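A day at the Undivton gripper lab: three fingertip pads, two arms and a lot of mugs

6 min read · 9 comments · 26 shares 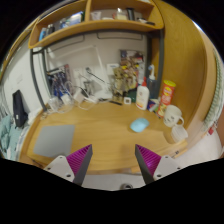 Undivton makes hand-held grippers and the matching ends for small robot arms, and in November it let a few outside groups in to try them. I went with Liv Fagerlund from our test shop. We wanted to compare pads before ordering for the spring. The company's argument is that a gripper should be tried on the sort of desk people live with, where a smooth mouse, a mug and a tall snack can are all within reach and cables run across the back. The magenta ribbed pads on the dark gray fingers are their current standard, and they were the ones I spent the most time with.

The building is a former print shop behind the rail yard. Parking is at the rear and the front door stays locked, so call ahead. Vidar Hägglund met us and took us straight upstairs. There was a short talk on the company, which started in 2 rooms and now has the whole second floor, and then we were given tools and left to work.

Three pads were on offer: the ribbed one, a flat silicone pad and a foam pad with a skin over it. All three fit the same finger blade and are held on by two screws. Changing a pair took me nine minutes the first time and much less after that. The screws are small and I dropped one. Vidar had a tray of spares.

Our test was simple. Each of us picked up the same set of household objects with each pad, moved them a foot to the side and set them down. We logged 102 picks between us before lunch. A pick counted as good if the object didn't slip or turn in the fingers.

The ribbed pad did best on mugs and bottles. The ribs give a little and settle around a curve, and a mug picked by the handle stayed level. It was weaker on a computer mouse. With a low rounded shell the fingers tend to ride up the sides, and you have to come in flatter than feels natural. Liv got the hang of it sooner than I did.

The flat silicone held the mouse better and picked up dust quickly. By late morning it needed wiping after every few picks. The foam pad was gentle on thin plastic containers but slow to let go, and twice it dragged a lid along when I opened the fingers. I would not order it.

A pen lying flat was hard for all three. The tips have to touch the surface on both sides, and on the ribbed pad the lowest rib sits slightly above the tip. In-ho Byun, who designs the fingers, said a version with the ribs carried down to the edge is being molded now. He did not give a date.

After lunch we moved to the arms. Undivton does not build arms, so it had two from other makers on benches side by side, a Fostard and a Strömberg, both with the same gripper bolted on. The Fostard is lighter and quieter. It also sagged a little at full reach, enough that it touched the table on low picks until In-ho raised the approach height. The Strömberg was steadier and costs more. Its controller takes almost 2 minutes to start, and we sat through that three times because someone kept leaning on the stop button. That was me once.

Tahmineh Kordestani ran the camera comparison. The wide lens bends straight edges a good deal, but it keeps both fingers and most of a desktop in view. The narrow lens gave a cleaner picture and lost the object as soon as the wrist turned. She prefers the wide one for hand-held work and so do I. For a fixed station I would want to try the narrow one again.

One complaint. The hand-held tool is heavy at the front. After an hour my wrist was sore, and Liv switched hands. Liam Rafferty, who was visiting from Sturel, had brought a strap that goes over the forearm and takes some of the load. He let us borrow it and it helped. Undivton has no strap of its own yet.

We also asked about wear. The pads are sold in packs of 26, and Vidar said heavy users go through a pack in a season. The ribbed pads we used showed no tears at the end of the day, though a few ribs near one tip had gone shiny.

We have ordered the ribbed pads and a small number of the flat ones for low, smooth objects. The arm decision is still open. Liv wants a week with the Strömberg in our own shop, and I have asked for a quote with the faster controller.

Sign up for our newsletter to get new visit reports by email. You can unsubscribe at any time.

This site uses cookies. By continuing to browse you agree to our use of cookies.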